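Running a block-sorting task in simulation before you touch the real arm

Cullinane Robotics Club, student notes, second-year stream

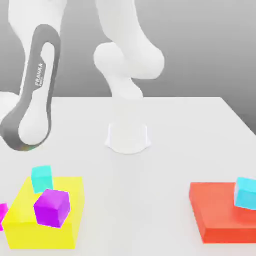 Every January we get a new group who want to skip this bit. Fair enough. But I'd also ask you not to believe in it too much, and most of this page is about how to do the sim work without being fooled by it.

The task is the one from the Drollow round: move coloured cubes from one platform to the other and leave them there. It sounds like an afternoon's work. Budget more.

What you need

The club laptop or your own, the Clurnness scene folder, and a copy of your controller that runs without the arm plugged in. If it won't start without hardware, fix that first.

Step 1. Load the scene and leave it alone

Open the default scene and let it settle for 25 seconds with no commands sent. Watch the cubes. If one creeps or jitters, your contact settings are off and everything you measure afterwards is rubbish. People skip this and then spend a week tuning a grasp that was never the problem.

Step 2. Put the cubes where you don't want them

The default layouts are too kind. Turn a cube so its corner faces the arm. Hang one over the edge of a platform. Put one on the table beside the platform and see if your code still assumes it's on top. Mine did, for most of a term.

Step 3. Drive by hand first

Jog the arm to a spot just above the nearer platform and stop. Check the clearance from the side view as well as the main one. A link close to the camera can hide half the platform, and you won't notice a bad approach angle until it clips something.

Step 4. Run the batch

Do 272 runs with random cube positions and save the seeds. Don't do 7 and tell me it works. Log every failure with its seed so you can replay it.

On my last batch the controller managed 176. I was told this was promising. I think it means the thing drops or misses a cube far too often, on a clean white table under perfectly even light. Our bench has scratches, glare off the window and a cable that gets into everything.

Step 5. Make it worse

Add camera noise. Change the colours a bit, especially if you pick out cubes by hue. Shift the friction up and down. If your score falls over at this point, you've learned something useful for the cost of some electricity.

Before you book the arm

Bring your seeds, your failure log and the settings file. A video of one good run doesn't count. Trakorholm bookings are made through the usual sheet, and you'll be asked which failures you replayed and what changed.

Page last edited 27/04/2026. The noise settings in Step 5 are still guesses, so if you've measured the bench camera properly, send me the numbers.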